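Galtbridge office furniture sale moves to October

The annual sale of used office furniture in Galtbridge will be held in October this year, a month later than usual, while the floor of the old Sarmiento building is repaired.

Organiser Anselmo Llorente said 749 pieces had been listed so far, mostly desks, chairs and filing cabinets from firms that have moved to smaller premises. Last year's sale raised $3624 for the Tivgate library — the most since it began.

"We'd like to get past that, but $3000 would keep the reading program going," he said.

Doors open at 9 am. Most chairs will be priced under $65, and buyers need to arrange their own transport.

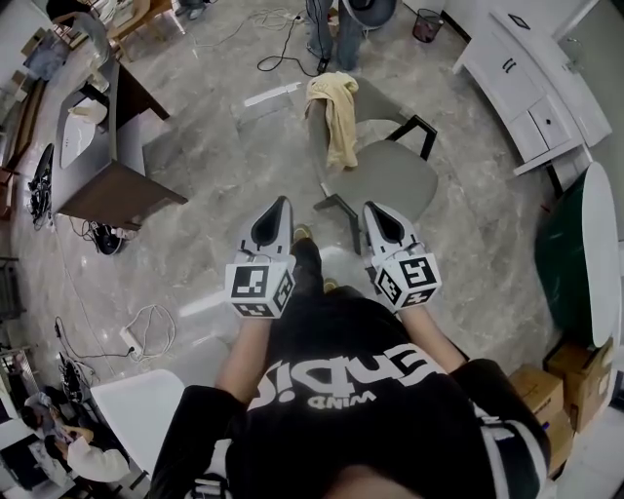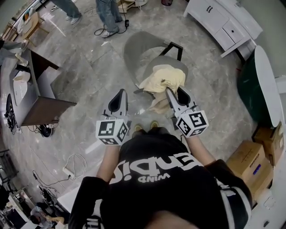
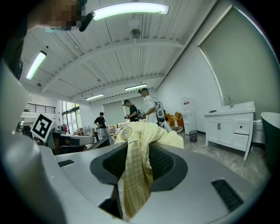
Businesses with furniture to give can leave their details at the library's front desk. Broken items and mattresses won't be accepted. Anselmo Segura is taking bookings for the pick-up truck, which has a few mornings left.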